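How to Run a Robot Arm Demo for Visitors

Filed under: Open days, Lab practice

We open the Zimska workshop to visitors every May. Last time 58 people came through and most of them stopped at the tabletop picking stations. These are the steps we follow for that part of the day. They assume you have an arm that already works and a person who knows how to stop it.

What you need

One arm with a two-finger gripper and a wrist camera
A table with a plain, soft top in one solid color
Snack packets and a few other light items
A screen the visitors can see from where they stand
Floor tape
A spare set of gripper fingers

Step 1. Mark the floor the evening before

Put tape down well outside the reach of the arm, then run the arm out to its full length and check. Adults stay behind the line without being told. Children need a second line, farther back.

Step 2. Warm up the arm

Start at 8 a.m. if the doors open at 10. Run the pick motion with nothing on the table, then with one packet. Keep the speed at 11 percent until everyone on the team has practiced the stop button. Asmaa Mahrous wrote our checklist and it lives on a clipboard, not on a computer.

Step 3. Choose items that are hard in different ways

A box is easy and people lose interest fast. Bags and wrappers are better. They fold when the fingers close and they shine under the ceiling lights, so the camera has a harder job. Leafy things are good too. Put out only a few items at a time.

Step 4. Show the wrist view

Send the wrist camera to the big screen. Visitors get much more out of the demo when they see what the gripper sees — the tips of the fingers are always in the picture, and you can point to the gap between them and explain how the item has to end up there.

The wrist view at the green table:

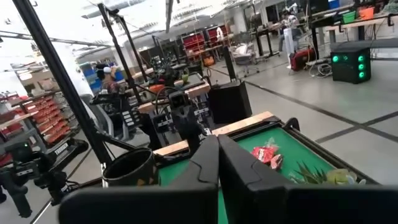
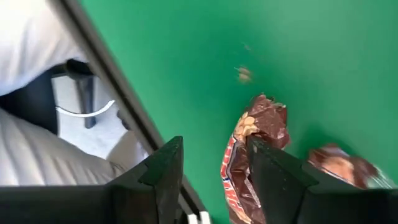

Step 5. Let visitors pick the next item

Ask one person at a time. If the arm misses twice, move the item by hand with the arm stopped and go on. Keep each group to ten minutes and wipe the tabletop between groups.

Taras Moroz wrote in to say that his team at Perine tried the same steps and found ten minutes too long for school groups. They cut it to six and let each class name the item before the arm moved. He would also keep the second tape line up all day, even when no children are booked.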